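Wanted: one or two people for the Gutent build, Berkstead shared workshop

We are putting together a two-armed robot on evenings and want help with wiring, hand calibration and testing at the counter. I have read plenty of ads promising a home robot that does chores by Christmas. I don't believe them, and if you do, we will probably annoy you. The plan for August is modest: reach for a thing on a countertop, take hold of it, put it back.

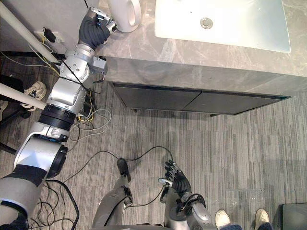
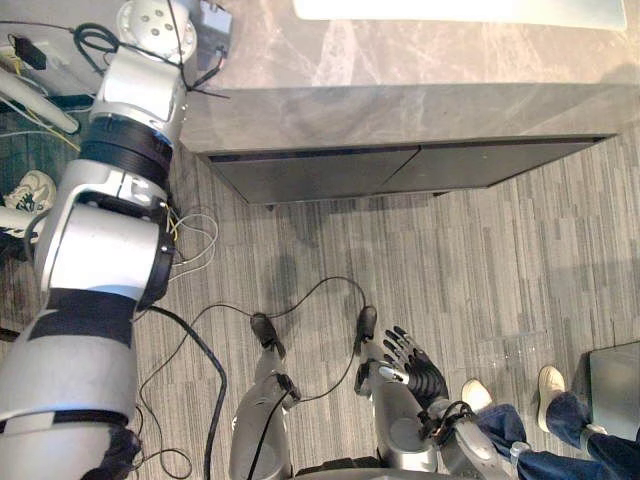

Arms, hands and a lot of cable on the carpet.

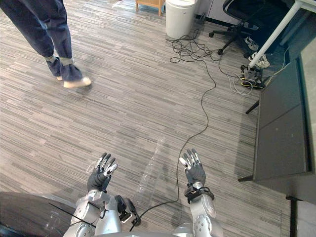 *Page last changed: August, 9:40 pm*

You should be able to crimp a connector and read somebody else's Python without rewriting it. Experience with the Arkis motor boards would help, though the manual is bad and we may know as little as you do. No degree needed. People who want to talk about artificial minds can do that elsewhere.

It's 3 hours a session, 2 sessions a week. Pay is $180 a month, plus parts. We can't offer shares, and I doubt they would be worth anything.

To apply, send a few lines about something you built that failed and what you did next. Leave it in the Iwasaki mailbox by the side door or write to Box 1318, Berkstead. Please skip the cover letter.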